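Hotudon to Bring Free Outdoor Film Season to Kurup in August
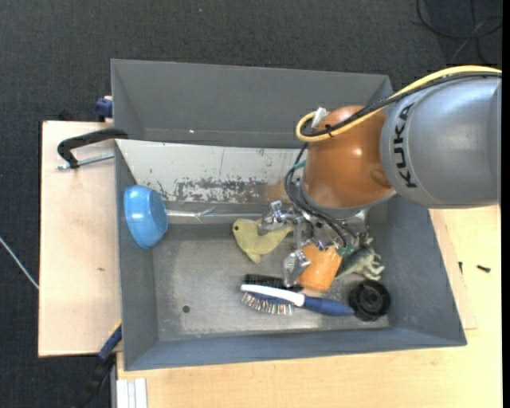 March 4, 2019

Hotudon Pictures is delighted to announce that its much-loved neighbourhood film season will return to Kurup this August, with 70 feature films old and new, and (we could hardly be happier about this!) free entry for everyone.

The season opens with Plimico, the gentle family drama that so many of you wrote in to ask for, shown in its original colour.

"I first saw Plimico with my mum, and we talked about it the whole way home," said program director Mirjam Gruber. "I'd love other families to have a night like that."

Last year's season welcomed 1,749 filmgoers, and there is room for 3,000 this time.

Bookings open soon at the Urkier box office.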